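Speaker notes: Cleaning as you go, or how I stopped losing my Saturdays
Library talk series, 13 May 2024

Slide 1. Say hi, wait for the door to close. Mention the handout is on the back table and the coffee is from Esposito (people always ask).

Start with the November story. I moved into the apartment on Venditz Street and for 3 months I cleaned it all in one go, once every couple of weeks, and I hated every minute. By the end I was too tired to cook, so I ordered in, so the kitchen was a mess again by bedtime. Pause here, people usually nod.

Slide 2. The 15-minute idea. Set a timer, pick one room, quit when it rings. Even if the sink is half done! That's the part folks argue with me about. Let them argue, it's a good discussion, but keep it short.

Slide 3. Cloths. I'm going to get excited here, so watch the clock. I own 14 cloths and I keep them folded in a shoebox by the door. Old T-shirts are fine for shoes and bike chains. For glass and anything shiny I want microfiber, washed with no fabric softener (softener leaves a film and then you're just moving smears from one end of the mirror to the other). 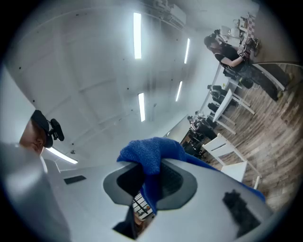
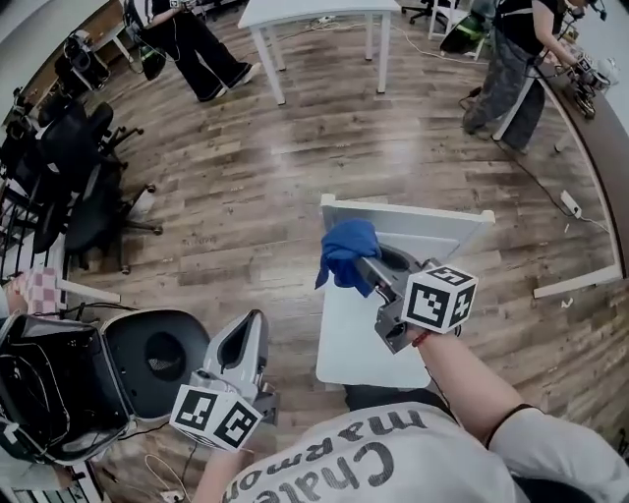
Washing them: warm water, not much soap, hang them up. I did try the dryer with a load of bath towels and picked lint off for a week. Ask who has done the same. Hands will go up.

Slide 4. Floors. Wood floors like a barely damp mop. Wring it, then wring it again. If someone asks about steam mops, say I don't own one and check with whoever put the floor in.

Slide 5. The list on the fridge. Mine has 8 lines on it and used to have way more. I wrote it on the back of a Gralon calendar, held up with a Ponon magnet, very fancy. Read out the first couple of lines, skip the one about the cat.

If we're running long, drop slide 6 (the oven) and go right to questions. Someone will ask about vinegar on stone counters, and the answer is please don't, it can etch them.

Remind them to sign the sheet if they want the laundry talk next time. Bring the spare marker, the blue one is dying. Stack chairs before leaving.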